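Vekar — your questions about the reissue

I get the same handful of emails every week, so I've put the answers in one spot. If yours isn't covered, write to me anyway. I'm slow but I do reply.

Is this the same Vekar I had on cassette?
Same recordings, new transfer. I went back to the four-track tapes and left the hiss where it was. The organ on Skasus used to sit way off to the left and I've nudged it toward the centre, which you may love or hate.

How many copies are there?
200 on vinyl, and the first 50 come with the lyric sheet. The cassette edition is gone and I won't be making more.

Why is Maurya so long now?
The old version faded out early to fit the side. We kept playing that night, well past the point where the drummer wanted her dinner, and I've always been fond of the mess at the end (the bit where the harmonium drops out and comes back in a different colour altogether). So now you get the lot! 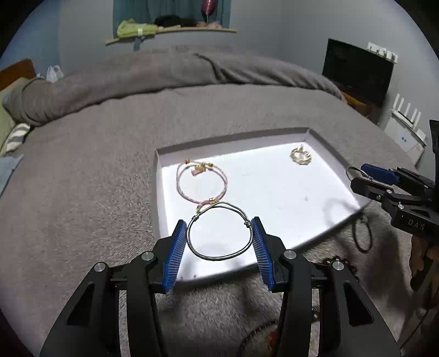
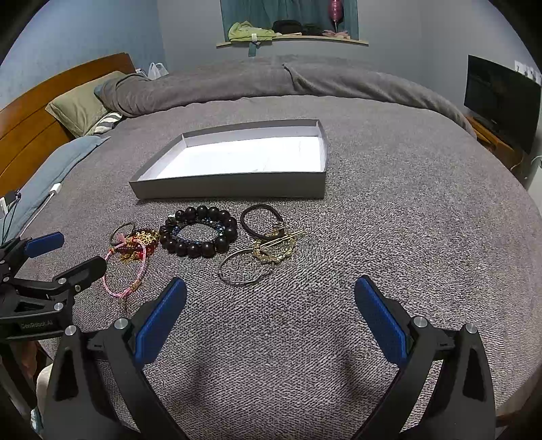

Harsh Dubey wrote in to say the longer Maurya loses him after the second drone, and that he'd have kept the fade and put the rest on a bonus disc. Fair enough, Harsh. The short version comes with the download, so you can swap it back in and pretend I never touched it.

What speed do I play it at?
33. A couple of people have told me side two is nicer at 45 and I have to admit they've got a point — the bass line turns into a sort of skipping song.

Who's singing on Omambridge?
Me, twice, with the second take slowed down. There was never a guest vocalist, whatever the old sleeve notes say. I wrote those at two in the morning and thought I was being funny.

Can I use a track in my film or radio show?
Radio, go for it. Film, please ask first and tell me which track and how much of it you want.

My copy turned up with a bent corner. What now?
Send me a photo and your order number and I'll post a new sleeve. Parcels go out on Saturday, so anything that reaches me after that waits till the next one.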